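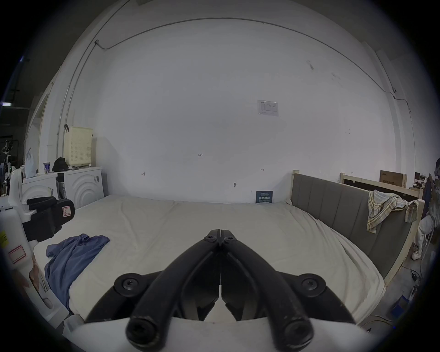 图 3-1 床面，米白色素色床单

第三章 铺设与首次通电

本章适用于 Skondlow 电热床垫的单人款和双人款。如果您买的是宠物款，请翻到附录；如果您买的是宠物款却打算自己睡，也请翻到附录，看一眼尺寸。

3.1 开箱之后

把床垫从袋子里取出，平摊放置30分钟，让折痕自己松开。请勿用熨斗帮忙。我们知道熨斗就在旁边，也知道您赶时间，售后部门的同事对这两件事都很有体会。

包装内应有：加热垫、控制器、电源线、绑带、本手册。绑带多出一根属于正常现象，少一根请联系 Demovton 客服。袋子上印着“可重复使用”，至于用来装什么，产品经理 Vinzenz Schnyder 在会上没有给出答案。

3.2 铺设步骤

1. 撤掉床上的一切，包括您认为“不碍事”的那些。

2. 将加热垫铺在床垫上，印有商标的一面朝上，接线口朝床尾。铺反了也会热，只是主要热的是床垫。

3. 把四角绑带套在床垫下方，拉紧到用手推不动为止。双人款请两个人各站一边同时拉。若由一人完成，请预留来回绕床的时间，并把拖鞋穿好。

4. 抚平加热垫。重点检查腰部和膝部的位置，折痕最爱躲在这两处。

5. 在加热垫上铺一层普通床单。纯棉、涤棉均可，颜色由您做主。请勿在加热垫和床单之间再塞记忆棉、凉席、羊皮，或长辈寄来的任何东西。

6. 将控制器插入接线口，听到“咔”的一声。没听到，拔出来再插一次。听到两声，说明插进去的可能是别的东西。

注意：床单有自然的褶皱不影响使用。需要抚平的是下面那一层。曾有用户为了把床单弄得像酒店一样平整，反复拽动，结果把加热垫拽成了一个卷，然后来电询问为什么只有小腿是热的。

警告：请勿用别针、大头钉或订书钉固定加热垫。这一条加粗过三次，后来排版软件不让再粗了。

3.3 首次通电

1. 确认床上没有人、猫和手机，再接通电源。

2. 按住电源键2秒，指示灯亮起。控制器会发出一声提示音，音量不可调。工程部收到过关于这声提示音的许多意见，目前都妥善保存着。

3. 选择最高档，运行14分钟，其间请勿离开房间。可以叠衣服。

4. 用手掌逐段摸一遍床面，热度应当大体均匀。若有一块明显更烫，立即断电，并回到 3.2 第4步。若有一块完全不热，先确认那里是不是床的边缘，加热丝并不通到那里。

5. 首次加热可能有轻微气味，开窗即可。气味类似新雨衣。如果类似烤面包，请断电；如果隔壁正在烤面包，请自行判断。 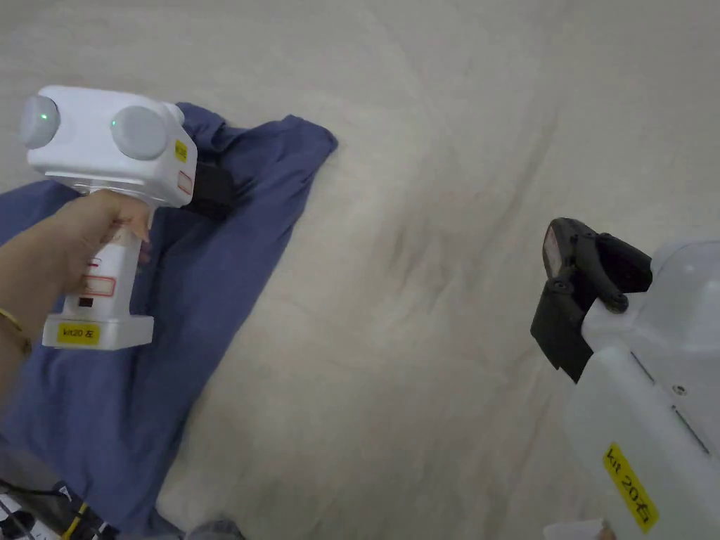

6. 调至最低档，关灯，躺下，感受一分钟。很多人会觉得不够热，于是直接调到最高档，然后在凌晨踢掉被子，把这笔账记到我们头上。建议从低档用起，隔一晚升一档。

3.4 关于放在床上的东西

加热垫工作时，上面可以有人，可以有被子，其他物品请尽量挪走。衣服堆在同一个地方会妨碍散热，过热保护会因此启动，整张垫子停止加热，指示灯开始闪烁。闪烁的节奏没有特别含义，请不要去论坛上破译它。

恢复方法：挪开衣物，拔掉电源，等待30分钟，再重新开机。等待的时间可以用来把衣服放进衣柜。

以下物品绝对不可放在工作中的加热垫上：

热水袋（您已经有加热垫了）
笔记本电脑
婴儿，以及任何无法自己按下关机键的人
湿毛巾，无论有多想让它快点干

3.5 定时功能

长按“定时”键进入设置，每按一次增加一小时。按过头了只能从头再来，没有减号键。减号键原本是有的，后来为了外观简洁取消了，控制器也的确因此好看了一点。

设置完成后请松手等待3秒，屏幕停止闪动即为保存。断电后定时记录会清空。搬过控制器、停过电、吸尘时踢掉过插头，都算断电。

提示：双人款左右两侧独立计时。我们不介入两侧温度不同所引发的讨论，保修条款也不涵盖这一项。

3.6 换季收纳

到了六月，多数地区的用户会想起它还铺在床上。收纳前先断电，放凉，取下控制器，将加热垫沿长边松松地卷起，不要对折，不要抽真空，上面不要压箱子。控制器和电源线请与加热垫放在同一个袋子里。每年入冬，Aststead 仓库卖得最好的配件就是单独的控制器，买家多半都记得自己把旧的那只收在了“一个很好找的地方”。

清洗方法见第四章。在读到第四章之前，请先不要把它放进洗衣机。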